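Ticket 712: red dye marks on light grey sofa seat
Status: open, waiting on reply
Product: Trallidon seat cover, light grey

Opened 09:49
Hello! First off, we love this sofa. The speckled weave hides crumbs brilliantly and the padded edge is lovely to sit on. My worry is colour. Something red and fleecy left a faint pink patch on the left side, a bit smaller than my palm. Can I wash the cover at 60?

Reply from Rerska support
Please don't go over 30 for now. Dab with cool water and a white cloth, let it dry fully, then tell us what you see.

Update, 14:20
Dabbed twice and it's so much paler, I'm thrilled! I can only find it in daylight now. One more question: is it safe to keep red things on this seat at all? Ours always end up there.
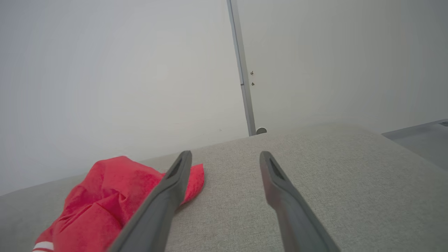
Attached: red cloth with white stripes on the light grey seat

Reply from Rerska support
Wash the red cloth separately a couple of times first. Leave the ticket open until the cover has had its cool wash.

Will do, cover goes in tonight!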